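Moving house with too much stuff

So we moved. 40 boxes, 2 car loads, one very unhappy cat. Still can't find the can opener. Writing this on the floor with cold noodles so forgive the typos.

Started with the kitchen, which was a mistake. You need the kitchen right up to the last morning. Ended up eating cereal out of a measuring jug.

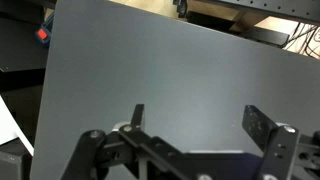

What I'd do differently

Books in small boxes. Small!! I filled a huge one and then coudn't get it past the bedroom door. Label the sides too – the tops are useless once they're stacked.

Also the van. Booked with Clamia, they were fine, came early, and I was still in pajamas wrapping plates.

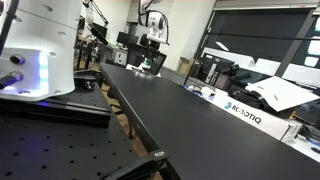
Myrto Alexiou wrote in to say she packs a first night bag before anything else – sheets, kettle, toilet paper, phone charger – and keeps it on her lap the whole way. Wish I'd read that in December when I started planning. I slept under a coat.

New place is on the Jarnance side of town, up seven steps, quieter street. Water pressure is great. The oven is a mystery. Turned every knob, got a fan and no heat. 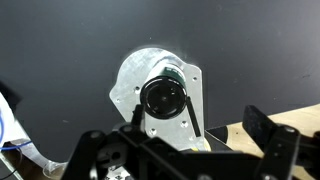 Gray and silver, dark green band.

Unpacked 14 boxes so far. The rest are a sort of couch now. Cat has picked the one marked WINTER and won't move, so no sweaters untill further notice.

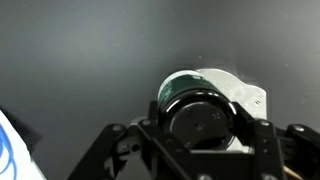

Posted by Angeliki Kourkoulas on September 16, 2019

Quick add before bed – change your address at the bank first, then everything else. I did it backwards and my new card went to the old place. Going over tomorrow to get it, and to look for that can opener.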